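Wunddale Tutors Board > Supplies & Rooms
Thread: whiteboard erasers, felt or microfibre??

hohsu_17
Need new erasers for the study room. Old ones just push the ink around. What's everyone using? Budget is tiny.

petermurin
Microfibre cloth. Wash it, done. Felt is a waste of money imo

drahomira_k
Disagree. Cloths walk off — I've lost heaps. And kids end up using their sleeves. Felt block every time.

petermurin
felt clogs up in a month tho

drahomira_k
Only if you never clean it. Bang it outside, vacuum, good for another term

Igor M
Does colour matter? Got black felt ones at ours and can't tell when theyre filthy.

drahomira_k
Yes!! Get a light one. I like the bone shaped sort, yellow felt on a black plastic body. Narrow in the middle so little hands can hold it, and marks show up on the yellow straight away. 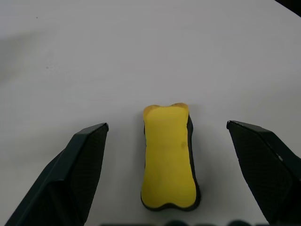
Also dont leave it felt side down on the tray, it sits in all the marker dust. Pad up. Mine's been going since September, no complaints.

petermurin
still a cloth person. a bit of water gets the ghosting off, felt won't

Igor M
Fair, felt's no good on old ink. Could just have both?

hohsu_17
Ok getting two felt and one cloth. Will hide the cloth from the kids. Ta all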